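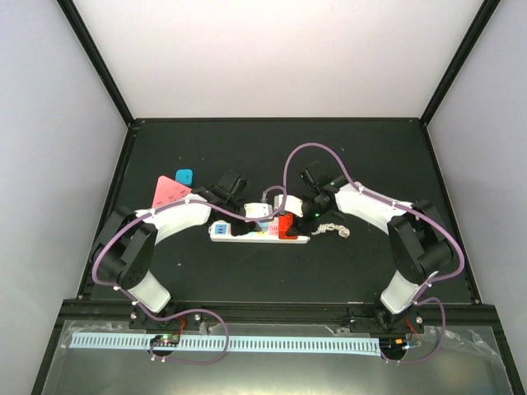
A parent who bought one for a four-week session wrote back that a camp trunk is a suitcase with worse wheels, and that her daughter lived out of a duffel bag all summer while the trunk held up a fan. We kept the letter. Plenty of campers do the same thing, and you should think about it before you spend money on this page.

Woseta Moon Camp Trunk
Item 2903
Price: $200
Capacity: 69 liters
Color: black or navy
Ships from our Cavumville store

The Moon is a hard-sided trunk meant to slide under a bunk. Woseta says it fits "all standard camp bunks." We don't know what a standard camp bunk is. Camps buy beds when they can afford them and keep them for decades, and clearance can change from one cabin to the next. Call the camp and ask for the lowest bed in the cabin, in inches. If the office can't tell you, wait for an answer or buy a soft bag.

The maker also calls it "all-weather." The lid has a rubber seal on three sides. The hinge side has none. We would let it sit on a porch in a shower. We would not leave it on the grass overnight waiting for the baggage truck, whatever the label says.

What comes with it
Trunk, lift-out tray, two keys, one sheet of name stickers.
Padlock is not included. The keys are for the small built-in lock, and we suggest you don't rely on it. Most camps ask for trunks to stay unlocked anyway.
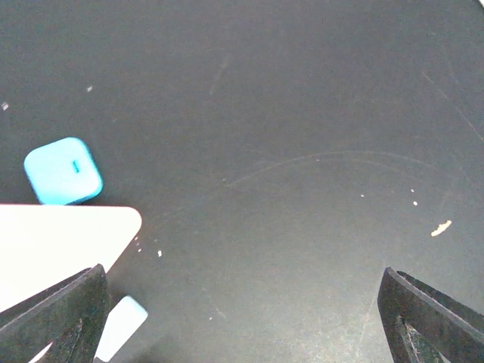
Black is the color most people order, and it's the one we get the most complaints about. The finish is matte and the catalog calls it "scuff-resistant." Look at the dark surface in the photo, with its faint scuffs, thin scratches and little pale specks, and you have a fair idea of how any matte dark lid wears. Navy is a bit more forgiving. Either one will look used after a bus ride, so if your camper cares about that, cover it in stickers early.

The tray is the part we like. It's deep enough for toothpaste, stamps and a flashlight, and it lifts out in one piece. The wheels are the part we don't. They are fine on a gym floor and close to useless on gravel, and most camps have more gravel than gym floor. Two kids can carry a packed Moon by the side handles. One small kid can't.
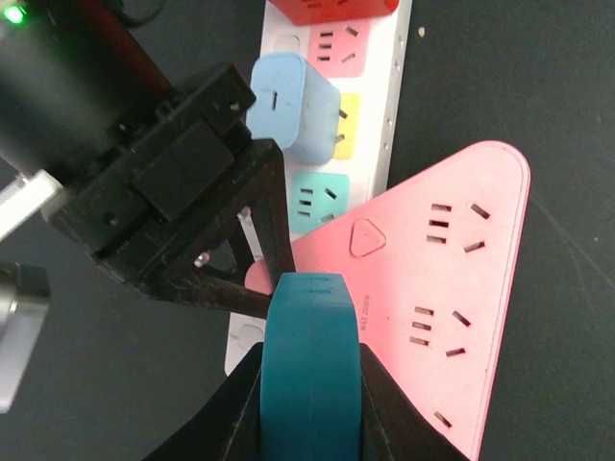

Photo: Cavumville store

Compared with the Drarkska
We also carry the Drarkska trunk at $415. It has better latches and a full seal. It's also heavier before you put a sock in it, and we have a hard time telling a family with a nine-year-old to pay more than double. If the trunk will be used for one summer, buy neither and borrow one.

Warranty and returns
Woseta covers the latches and hinges for two years. Wheels are listed as "wear items" and are not covered, which tells you what Woseta thinks of them too. Unused trunks can come back to us until the end of December. We don't take back trunks with names written on them in marker.

Page last checked 13/09/2024. Prices for next summer may change.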